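2 June 2021

I have been told that a tablecloth changes a room. I read it twice this week, once in a magazine and once on the back of the Claden packet, and the Claden people were selling tablecloths, so I give that one half marks at best.

Still, I went along with it. The square table now wears the white one with the thin grid of lines, 16 pounds, machine washable at 30, which I will believe when it has been through the machine. There is a drawing of a milk carton on it with "milk" written on the carton in case of doubt. Why anybody wants milk drawn on a cloth where they might well spill milk I do not know. I said so in the shop and was told it was playful.

The lamp went on the back corner by the brick. I had my doubts about the lamp too. Brass base, white shade, very much a lamp for a hotel bedroom, and the wall curves there so nothing ever sits properly against it. I moved it left, moved it right, and ended up where I began. The beige tray I left in the middle. It is a shallow thing and I can't think what I would carry on it that I couldn't carry in my hands.

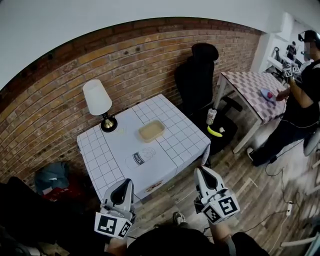
The new cloth, with the lamp in its corner and a banana on the office chair.

Does it change the room? It changes the table. The room has the same brick and the same floor, and the black office chair still looks as if it is waiting for someone to come and do the accounts. I keep meaning to get rid of that chair. It collects things. Today it had the banana and a little can or bottle on it, and I had a perfectly good table a step away with a brand new cloth on.

The pink and white check on the other table I do like, grudgingly. But two patterned cloths in one room is one too many, and the grid argues with the check whichever way I stand. The article from Nevero said to "mix patterns with confidence". They had a ceiling twice the height of mine and, I suspect, a second room to keep the real things in.

I shall give it until August. If I still notice the milk carton every time I walk past, the cloth goes in the drawer with the Stesoso napkins, which were also going to change everything and have been out once, for 10 minutes.

Must buy bread. Must also find the receipt, to be on the safe side.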